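Ourlet de rideaux en lin : laver avant ou après ?

Bonjour à tous,
Je viens de recevoir mon lin de chez Nuttall, une belle toile naturelle, et je voudrais en faire deux rideaux pour la chambre de ma mère avant la fin janvier. La vendeuse m'a parlé de retrait au lavage, ma belle-sœur me dit de coudre tout de suite et de ne jamais les laver – et moi je reste plantée devant mon tissu, les ciseaux à la main. Il me faut 200 cm de hauteur finie. Merci d'avance pour vos conseils, je débute vraiment !
Brenda Ashworth

jarnlow_couture
Bonjour Brenda, et bravo de vous lancer ! Lavez d'abord, sans hésiter. Le lin brut peut perdre plusieurs centimètres la première fois, et sur une grande hauteur cela se voit tout de suite. Faites un point zigzag sur les bords coupés, passez le tissu en machine à la température que vous utiliserez plus tard, essorage doux, puis repassez-le encore un peu humide.
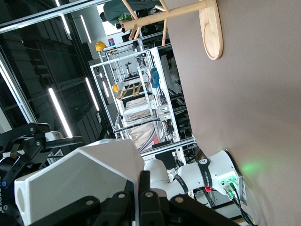 Combien faut-il prévoir en plus pour l'ourlet du bas ?
Comptez 10 cm, repliés deux fois sur 5 cm, pour que le rideau tombe bien droit. En haut, tout dépend de votre ruflette – mesurez-la avant de couper.

Un dernier petit conseil : suspendez les rideaux quelques jours avec l'ourlet simplement épinglé. Le lin se détend sous son propre poids, et vous serez bien contente de n'avoir rien cousu trop vite. Ma première paire traînait par terre d'un côté, j'ai tout décousu un soir en râlant.

Pakcombe50
Moi j'ai jamais lavé avant et ça va. Par contre prenez du bon fil, le mien a cassé.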